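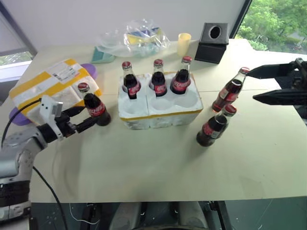 Cola bottles and a foam holder on a light tabletop.

Reunion night, watched so you don't have to: "The Otasham Wives: Back to the Lake"

Okay. Quick one tonight, I have an early start and I've already eaten dinner standing up. The reunion special dropped on the Titeck app and I watched the whole thing in one sitting, all 119 minutes of it. Notes below, in roughly the order I yelled them.

First, the length. Too long. There is a tight hour in here and the rest is people walking into rooms. We get the limo arrivals twice. Twice! Once from the front, once from inside the car, same hellos. Somebody in editing fell in love with a staircase.

The host. Kianoush Heydari is back and thank goodness. Last season's rotating guest host idea was a mess and we don't need to talk about it. Heydari does the thing where he asks a soft question, nods, then asks the same question again with one word changed. It works every time. It worked on Mousavi (the brunette, season two, sold the boat) so well that she answered something he hadn't asked yet and then tried to take it back on camera. Best four minutes of the night.

The feud. So the whole trailer was built on the seating chart thing from the lake house dinner. You know the one. Who moved the place cards. I was ready. And we get the answer with an hour left to go, and it's the answer everyone on the message boards had in November, and then what. Then they talk about skin care. I'm not kidding, a full segment on skin care, with a tray of the Nurnus serum on the coffee table for the rest of the show. Label facing out. Subtle as a truck.

Bijan Sharifi, who is only there as somebody's ex husband, gets more laughs than the cast. He said he'd come for the parking. He wouldnt take a side and kept eating the almonds. Give him his own show, or at least a better chair.

Clothes. Good this year! Less beige. The green suit was a risk and she sat in it like it was no risk at all. The feather cuffs were a mistake, they kept getting in the microphone, you can hear it through the entire apology. Which, about that apology. Read off a phone. "I am sorry for how it was recieved." Come on.

Set is supposed to be a 1958 supper club. Red booths, little lamps, a bar cart nobody touches. Looks great in the wide shots. In the close ones the lamps put a orange glow on everybody and two of the cast complained about it during the show, and it was left in. Liked that. More of that please.

Things I'd cut: the flashback montage with the piano. The "letters from fans" bit. The drone shot of the lake, again, again.

Things I'd keep: the hot mic moment right before the second break. The long silence after Heydari brings up the restaurant loan. The sister in the front row mouthing "no" at the stage.

Sound was rough on my end, the app kept dropping to mono. Restarted it, fixed it, happened again near the finish. Might be my TV. Picture was fine.

Is it worth the money? Titeck wants 5 dollars for the special on its own if you don't subscribe. For the first hour, sure. I've paid more for a worse sandwich. If you've never seen the show don't start here, you'll have no clue who anyone is and they do not explain. Start with season two, skip the holiday episode.

If you already watch, you've already watched it, and you're here to argue about the place cards. Go ahead. Comments are open. Last reunion post got up to 400 of them and I read most on my phone in a waiting room, so keep it clean, my mother reads this too.

Score: three out of five. Would be four without the serum.

Next up is the dating one with the houseboats. Got two episodes sitting on the DVR and I've heard the captain quits. Don't tell me.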